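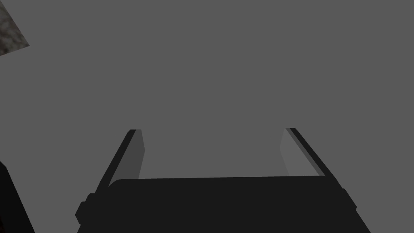
Do the rules on our wall do anything? A report on lab practice for two-arm robot work

Jonalyn Dumlao and Crisanto Ignacio
Project module, second year, Villanueva workshop group

1. Why we picked this

When we joined the group in April we were given a sheet called the Stostness rules. It has 14 lines on it and it is taped beside the door. Everyone signs it. Our supervisor suggested we write our project on how the rules improve the quality of recorded runs. We said we would rather find out first whether they do.

The rules were written by an earlier year of students and copied forward. Some come from general safety teaching, some from habit, and two we could not trace to anyone. Rule 9 says "always return to neutral", and the three people we asked gave us three different meanings of neutral.

We should say that we both like rules. Crisanto worked in a bakery before this course and will defend a cleaning rota to anyone. What we dislike is a rule that gets signed and then can't be checked.

2. What we looked at

The group's practice tasks are run first in simulation, in a setup called Skisen, and later on the bench. We only used the simulated part. Bench time was booked up by the final years, and a rule that fails in simulation can be found out there without breaking a finger pad.

We had 183 runs left by last term's students. Three of them would not open at all, which left 180. From these we pulled 3,465 still views from the wrist of the left arm, taken at the start of a run, at the first close of the fingers, and at points in between. We then went through the rules and asked of each one: could a person looking at these views and the run log tell whether it had been followed?

We split the reading between us and swapped halfway. Where we disagreed we looked again together. This is slow and we don't claim it is clever.

3. The rules that can be checked

Rule 2, "start open". The gripper must be fully open before a run starts. The wrist view shows this plainly. With the fingers spread wide and only plain grey between them, there is nothing to argue over, and we agreed on nearly every start view without talking.

Rule 3, "start empty". Nothing may be held at the start. Again easy to see from the wrist, as long as the surface behind is plain. On patterned backgrounds we were slower, and we changed our minds more often than we would like to admit.

Rule 6, "log the arm". Each run should state which arm is being used. This can be checked in the log, and most runs had it. The ones that didn't were all from the same fortnight, so we suspect one person's template.

4. The rules that can't, or not by us

Rule 4, "keep the work area clear". We spent longer on this than on anything else. A wrist view takes in a small patch of the world. In one typical view, the grey runs clear across the right side and the top middle, but there is a speckled patch in the upper left corner and a dark shape at the lower left edge. Is that area clear? Jonalyn said yes, as nothing is between the fingers or in front of them. Crisanto said he could not tell what the dark shape was (probably some other part of the robot) and so could not sign for it. We still disagree. The rule says nothing about how far the work area goes, or which view counts.

Rule 7, "approach slowly". How slowly? A still can't show it, and the log stores joint positions without stating a limit to hold them against. We could have made up a figure. We think that is how the rule sheet came to be the way it is.

Rule 9, "always return to neutral". See above. Until somebody writes down what neutral is, a run can't break this rule and can't keep it either.

Rule 11, "realistic lighting". This one is for simulated work only. Plenty of our views have flat, even light, which makes the edges of the fingers very crisp and very easy to judge. Lovely for us — but it also means our good agreement on rules 2 and 3 may not carry over to the bench, where there are shadows and glare. We have no bench views to test this with, so please read section 3 with that in mind.

5. The sign-off box

Each run has a box saying "all rules followed". It was ticked in 100 per cent of the runs we could open, including the ones with no arm logged. We don't think anyone lied. The box comes before the run in the form, and you can't go on to the next page without ticking it.

The group at Fokdale, who share our forms, have the box at the end. We asked whether it made a difference and were told it "felt more serious". That may be so, but we would want to see it.

6. What we would change

Move the box to the end and let people leave it empty.

Turn rule 2 and rule 3 into a single check made from the wrist view, with the view saved beside the log.

Rewrite rule 4 so it names the view and the limits of the area.

Give rule 7 a number, with the name of the person who chose it.

Take rule 9 down until it has a meaning.

Our supervisor thinks a shorter sheet will look careless to visitors. We have left his comment in because it is fair, and visitors do read the wall.

7. Limits

There were two of us and we sit next to each other, so our agreement is worth less than it looks. We only used left wrist views. We did not go through the remaining eight rules in this report; they concern booking, food and storage, and the notes on them are in the project folder.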